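Felto Home Robot Build - Photo Gallery
Pradport Shared Workshop, Household Robotics Section
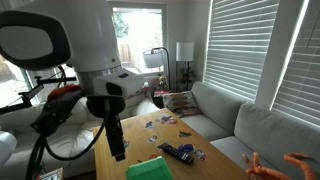
Felto at the coffee table, gripper lowered toward the tabletop. Stickers, a remote control and a green box are laid out on the wood.

Introduction

Felto is a household robot assembled by members of the Pradport Shared Workshop under the direction of Sheena Strachan. The build began on the workshop floor and continues in a furnished living room, where the robot is set up among sofas, lamps and a low table. The gallery is maintained for members, visitors and other workshops planning a similar project. Selected details of the work are noted under the headings that follow.

The arm and gripper
The black arm carries a gripper with long fingers, which point straight down for work on low furniture. Replacement finger pads are made at the workshop in batches of 30.

Cabling
Thick black cables loop down from the arm. Members working on the joints are asked to leave enough slack for the full reach of the arm - a short cable is the most common fault in our repair log.

Head and sensor housing
The white column has an oval black-rimmed ring on its front. The boxy housing beneath it has a dark window on top and a round lens facing the room. Covers are removed only by members who have completed the Nolte bench course.

The tabletop
Small, flat items are a demanding exercise for any gripper. The current task list, known in the workshop as Jultilitz, contains 75 entries, of which 19 concern objects thinner than a pencil. Stickers belong to this second group.

The room
Daylight enters through a tall window at the back, and white blinds cover the windows on the right. Blind positions are recorded in the build log at the start of each session, together with the lamp settings. The log now holds 556 entries.

Visits and inquiries
The workshop welcomes requests from schools, clubs and individual builders. Parts lists and wiring notes may be consulted at the front desk during opening hours. Requests to view the build should be addressed to Sheena Strachan.

Page last revised 25th July.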